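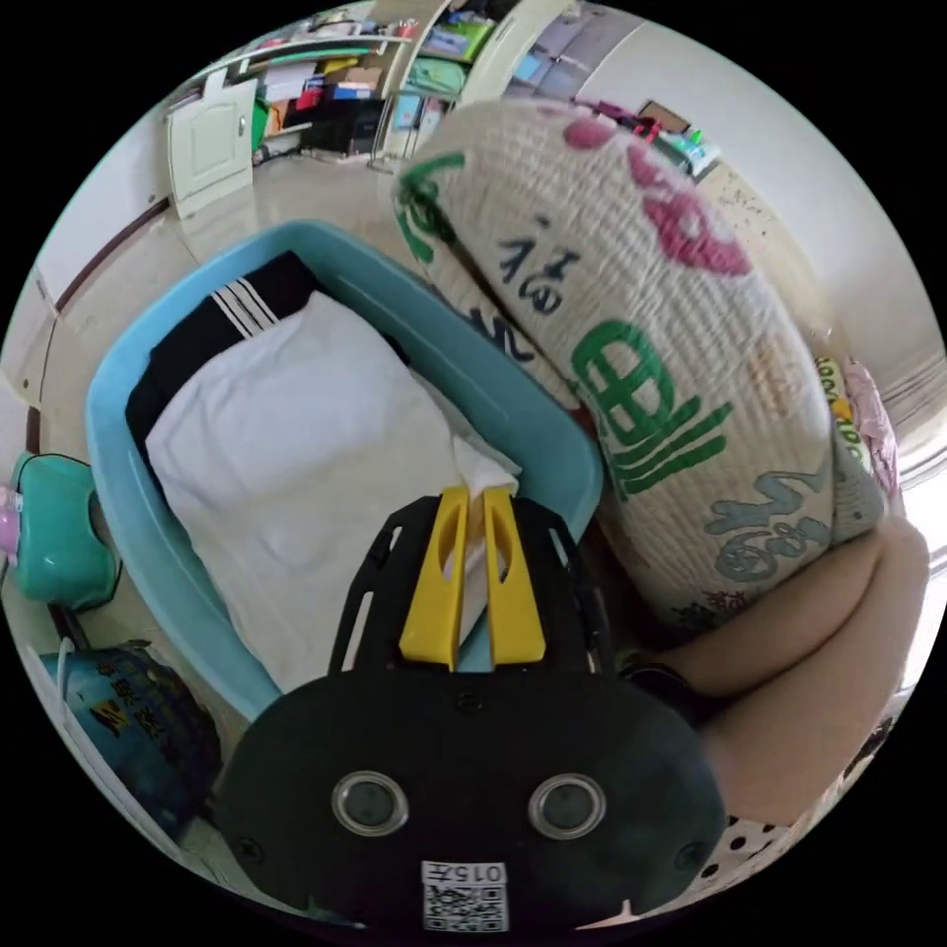

Abílio Fonseca

30 Jan 2026

Review: Kedum, a vote tracker for people who follow their state legislature

I started to use Kedum last April, when the session was already in its last weeks and I was tired of refreshing the legislature's own website. I follow bills on rural roads and school transport, and I write a short newsletter that goes to 400 subscribers in my district. Before Kedum I used a spreadsheet, and for a few months also Jarman, so I will compare with both.

The idea is simple. You choose bills, committees or members, and Kedum sends you a message when something moves: a new amendment, a hearing put on the calendar, a recorded vote. You can put your own notes on each bill, and this is the part I use the most. My list has 143 bills at the moment. That is too many, but the page still opens quickly, also on my old laptop.

What I like

The amendment view is very good. It puts the old text and the new text side by side and marks the changed words in color. In Jarman you get only the name of the amendment and a link, and then you have to compare by yourself. Last session a bill on county road funds was changed so that one "shall" became a "may". I am not sure that I would have noticed it in a plain file, and my readers cared about it a lot.

The member pages are also useful. For each senator or representative there is the district, the committee seats, the bills sponsored, and every recorded vote that you can sort by subject. They do not give scores or grades, and I prefer it this way. Ovell, which I tried for a week, gives every member a number from zero to one hundred, and I never understood how they calculate it. I wrote to ask and got back a brochure.

What I like less

Committee votes arrive late. On floor votes the message came the same evening, but for committees I waited sometimes two days, and once 3 full days for a transport hearing. If you need to call an office before the next reading, this is a problem. I keep the official calendar open in another tab.

The search is strict. If you write "school bus" it will not find "pupil transportation", and in bill language the second one is more common. You learn the words after some time — I have a small list of them taped next to my screen — but a new user will miss things and not know it.

Voice votes are not shown at all. The bill simply goes from "in committee" to "passed committee". I understand there are no names to publish, but one line that says "voice vote" would help.

The export to a file works, with one fault. Dates come out with the day before the month, which for me is natural, but my readers were confused and two of them wrote to correct me.

Price

I pay 19 dollars a month for the single-user plan. There is a free plan with ten bills and no amendment view, enough if you care about one subject only. You can stop between sessions and your notes stay saved. I did this in the summer and everything was in its place when I came back.

Should you get it?

If you write about the legislature, or you go to testify a few times each year, yes. For somebody who only wants to know how their own senator voted, the official site is enough and costs nothing. A reader asked me also about Eltus. I have not tried it, and as I understand it covers city councils only, so I can't compare.

I renewed Kedum for this session. I will write again if the committee votes start to come faster.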